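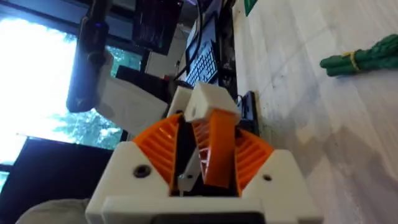 Darren Rowbotham wrote under my first message that a drawer which stops before the end has nearly always something lying behind it, and that I should take it right out before anybody sends me parts. I thank him for this. I have now done it, and I write everything in one place so that it can be followed.

Ticket 133
Product: Jenia kitchen base unit, three drawers, 500 mm runners, soft close
Opened by: Gøran Sundqvist
Opened: 3 December 2024
Status: closed (see last entry)

Problem as reported

The middle drawer does not close completely. It goes in smoothly until there is a gap of 12 mm between the drawer front and the cabinet, and there it stays. If I push with the hip it goes in, but the soft close doesn't catch it and it comes slowly out again to the same place. The top drawer (cutlery) and the bottom drawer (pots, the big colander) close as they should. The unit was put together in July and the fault was not there in the beginning. I can't say the exact day it began. My partner says it was after we moved the tea towels, I believe it was before.

What is in the drawer: baking trays, rolling pin, scales, cling wrap and foil in their boxes, a set of measuring cups, and a bag of bag clips. It is a full drawer but nothing stands higher than the sides.

Entry 1, Gøran Sundqvist

I emptied the drawer on the bench and took it out. To take it out one must press the two orange levers under the front, left and right at the same time, and lift. This is not in the booklet which came with the unit, or at least it's not in my booklet, where page four is printed twice.

Behind the drawer I found one bag clip, a peg, and the cardboard lid of the foil box, folded flat. The clip and the peg were lying on the cabinet bottom, behind the lowest drawer, so I don't believe they stopped anything. The lid was standing against the back panel at the height of the middle drawer. I was sure this was the reason.

I vacuumed the cabinet, wiped the runners with a dry cloth and put the drawer back empty. Same gap. So it was not the lid, or it was not the lid alone.

Entry 2, Halima Ogbonna (Jenia support)

Hi Gøran, thanks for such a clear write-up. Good work finding the levers – you're right about page four, and I have passed it on.

Since the drawer was empty when you tried it, we can forget about the load. Could you please check these for me:

Pull both runners all the way out with the drawer removed, then push them back by hand, one at a time. Do they both snap home at the end?

Look at the rear of the drawer box. There should be a small hole in the back on each side, and each runner has a hook at its far end that has to sit in that hole.

Measure the inside of the cabinet from side to side, at the front and again at the back. I only need to know if the two are the same.

Please don't oil anything yet. The runners are greased at the factory and cooking oil in particular will set like glue.

Entry 3, Gøran Sundqvist

I had not oiled. I admit I had the bottle in the hand.

Runners: the right one snaps home with a soft sound. The left one goes in and stops early, by the same distance as the gap, as well as I can measure with a folding rule inside a cupboard. When I push harder it goes the rest of the way but there is no snap, it feels like pushing against a spring.

Holes and hooks: both holes are there and not damaged. Both hooks look straight.

Cabinet width: the same in front and in back.

I also tried to exchange the places of the middle drawer and the bottom drawer, which are not the same height, so the bottom drawer would not go fully down in the middle position. I would not recommend this. It took me some time to get it free and I have a scratch on the inside of the cabinet side, which is of course my own doing and not part of this ticket.

Entry 4, Darren Rowbotham

Had the same with a Jenia unit in the laundry. Left runner, stopped short, springy feel. The soft close had let go of its little catch while the drawer was out of line, so it was sitting in the "already closed" position when the drawer was still open. The drawer then bumps against it every time. You don't need a new runner, you only need to re-arm it. Worth a go before they post you one.

Entry 5, Halima Ogbonna (Jenia support)

Darren has beaten me to it. That is what I think as well, going by the left side having no snap. To re-arm:

Drawer out. Left runner pushed in as far as it goes.

Look for the plastic slider near the back of the fixed part of the runner. On the right side, which works, it'll be toward the front while the runner is pulled out. On the left I expect you will find it all the way back.

With a flat screwdriver, draw the slider forward until it drops sideways into a notch. It is stronger than it looks, so keep your fingers out of the way in case it jumps back.

Pull the runner out again, put the drawer on, make sure both levers click, and close it slowly the first time.

If the slider won't stay in the notch, the notch is worn and I will send a pair. We always replace both sides.

Entry 6, Gøran Sundqvist

It was as described. The left slider was all the way back and the right was in front. I needed three attempts. In the first two the slider dropped in the notch but jumped out as soon as I moved the runner. At the third attempt I saw there was a crumb of something hard in the notch – dried dough, I suppose, we make a lot of flat bread – and I scraped it out with a toothpick. After this it stayed.

Drawer on, both levers clicked, closed slowly. It went in fully and the soft close took it the last part. I opened and closed it many times, empty. Then I put back the things, in a different order: trays at the back and standing on nothing, foil and cling wrap in front, rolling pin along the left side. The bag clips have moved to the top drawer, in an old tea tin, as I believe they are the ones that travel.

One question remains. When the drawer is closed the front now sits a little bit lower on the left than on the right. You see it only if you compare with the drawer over it. Is it something I have broken with the exchange of the drawers?

Entry 7, Halima Ogbonna (Jenia support)

Great news! And no, you haven't broken it. Behind each orange lever there is a small grey wheel for height. It gets knocked easily when a drawer goes in crooked. Turn the left one toward the cabinet side to raise the front, a little at a time, with the drawer open and the weight in it. If it ends up too high, turn it back the other way.

I have also put a page on levers and wheels in the parcel I'm sending, together with a correct booklet.

Entry 8, Imogen Birkett

Not my ticket but may I ask, does the re-arming work the same on the narrow unit beside the oven? Mine has the springy feel on the right side only, and I have been closing it with my knee since winter.

Entry 9, Halima Ogbonna (Jenia support)

Hi Imogen, same runner, same slider, yes. The narrow one is fiddly to reach, so take out the drawer above it as well. If it still feels springy please open a ticket of your own so I can see which year your unit is.

Entry 10, Gøran Sundqvist

Left wheel turned, the fronts are now in line. I did it with the trays inside as you wrote, and it made a difference; with the drawer empty I would have set it too high.

The booklet has arrived and has all its pages. The drawer has closed properly every day since entry 6, also with the bread scales back in their place. From my side the ticket may be closed.

Closed by Halima Ogbonna. Cause: soft close slider released, left runner, debris in notch. Parts sent: none. Documents sent: booklet, lever and wheel page.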